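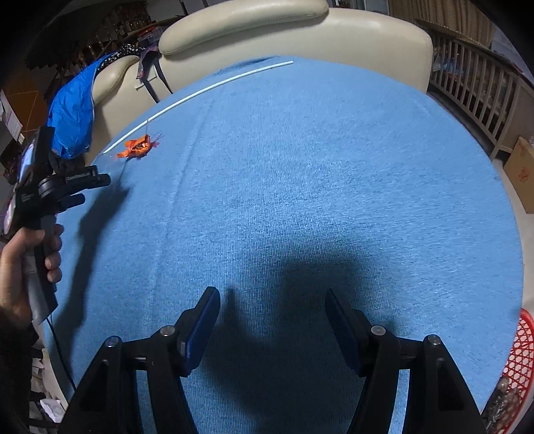
February 2025

Back on the blue ribbed cover this session, and I'm glad of it. I had rather got used to the bare bench over at Bruvton, where everything slides when you so much as lean on it, and I'd forgotten how kind a bit of rib is to small, light things. A crumpled piece stays where you set it down, more or less, and you can walk off and refill the kettle and come back to find it still there.

The job was the clearing up, the same as last time: a thin white rod and a small crumpled orange piece, to be picked off the cover and put away. I like this pair because they are so different. The rod is all length and no body, and if you take it anywhere but near the middle it wants to swing round on you. The orange piece is the other way about, with a few thin spiky bits sticking out of it, and it takes some thought to decide where to take hold. I went for the folds and left the spikes alone. My feeling (and do argue with me if you find otherwise) is that the orange piece should go first when it's lying near the tip of the rod, so the rod doesn't drag it off across the ribs.

We did 7 rounds before lunch and 4 after, with Bach on the radio for most of the afternoon. I laid the things out a bit differently every time and tried to keep from being tidy about it, which is harder than it sounds when you've spent your whole life lining up pencils. Two rounds I would do again, both times my own fault for rushing the rod.

A word on the cover itself. Where it bends away at the sides, please don't start anything too close to the curve. It looks flat enough when you're standing over it, and then the rod sets off downhill all by itself. Keep to the middle and you'll have a much happier day. I'd also like to try the spare cover from Kernau, the one we've had folded up on the shelf since August, as I suspect the ribs on it are a touch coarser.

There are paper scraps on the floor under the edge again. I'll sweep before I lock up, but a bin on that side would be a real kindness to whoever comes next.

Notes are in the box marked 458. Still to do: ask Skikulcombe whether they have any more of the white rods, and find a shallow tray for the orange bits.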